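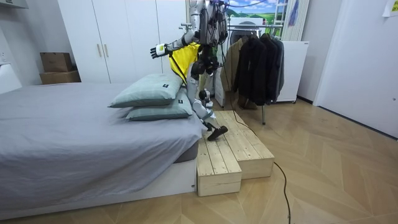
Thursday, December 3, 2020
By Noreen Lashari

Chapter 7
The Small Bedroom: Sleep, Storage and Air

In the earlier chapters we studied the rooms of the house where people are active. Now we come to the room where they mostly lie still. Many students expect that this room will be easy to plan, and in their first drawings they put a bed in the middle, a wardrobe on the free wall, and then they stop. But a person spends close to a third of life asleep, and a badly planned bedroom is felt every morning.

In this chapter you will learn how to measure a small bedroom, how to choose the side for the bed, and how to keep clothes so that they do not become damp. You will also meet the term "passage width", which we use again in Chapter 12.

7.1 What the room must do

A bedroom has one main duty and several small ones. People sleep in it, but they also dress, fold laundry, read, recover from illness and sometimes do homework there. In the housing survey of Trultumlow, which we use as our case in this book, 34 families were asked to write down every activity in the bedroom during one week in March. Sleeping was on every list. Drying clothes came second, and this was a surprise for the architects, who had given no place for it.

The bed takes the largest part of the floor. For this reason we draw it first and measure the passage beside it afterwards. In our exercises the passage must be at least 80 centimetres on the side where the person gets out. If the bed is high, or if the person is old, a step may be needed, and then the step must also be shown on the plan with its true depth.

7.2 Clothes and damp
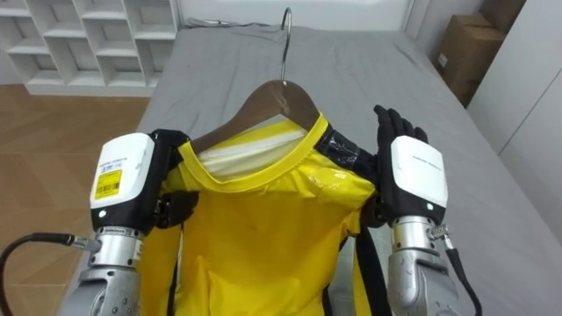 Clothes hold more water from the air than most people believe. A coat which is put away after a rainy walk can make a closed wardrobe damp for days, and the smell goes into the other garments. Let it hang in moving air first, with the front open and the pockets empty. Shiny outdoor fabrics dry quickly on the outer side, while a lining can stay wet much longer, so feel the inside with your hand before you close the door on it.

The shape of the hanger matters also. A thin wire one presses the shoulders into points, and a curved one spreads the weight better. When you plan the wardrobe, leave a small gap at the back and do not place it against a cold outside wall. Noreen Sethi, in her notes on the Kasari flats, found mould behind 12 wardrobes, all of them on the north wall.

Before you continue to section 7.3, measure the passage beside your own bed and write the number in your notebook. You will need it for the first drawing.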